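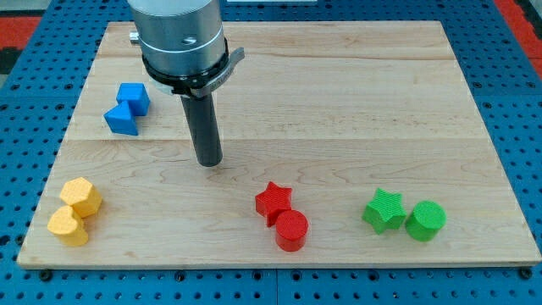
About Cotitlow

Cotitlow makes wooden boards and trays for classrooms, puzzle rooms and kitchen tables. Dilwyn Sayce started the shop in January 2006, first as a one-man joinery that did shelving and repairs. The boards came later, when a local preschool asked for a flat surface its children could build on without the blocks sliding down into the gaps between two desks.

What we make

Our main product is the plain building board. It is glued up from long planks, planed flat on both faces and sanded by hand along the edges. We do not paint or stain it. The seams between planks stay visible, and customers sometimes ask if that is a fault. It is how a wide board is made. The glue line is as strong as the wood next to it, and the planks are matched so the grain runs the same way across the whole piece.

We also sell loose blocks in plain colors, a lipped tray called the Vernow, and a smaller lap board called the Prumico. Custom sizes are available for most orders. We need the length and width you want and whether the board will sit on a table or on the floor.

The people

Dilwyn still picks the lumber and runs the planer. Thanakorn Thammasiri joined in 2011 and is in charge of finishing, packing and repairs. He also designed the Vernow tray, after a year of trying different lip heights with his own kids. Four other people work in the shop full time, and two more help in the fall when school orders come in.

Orders and repairs

We ship 300 boards in a normal year. Standard sizes leave the shop within 13 working days. Custom work takes longer, and we will give you a date when you order.

If a board warps or a seam opens, send it back and we will fix it or replace it. Scratches and dents can be sanded out for a small fee. Please wipe boards with a damp cloth and let them dry standing on edge. Do not soak them.

The shop is at 148 Rungrueang Lane. Visitors are welcome on weekday mornings, but call first so someone can meet you at the side door.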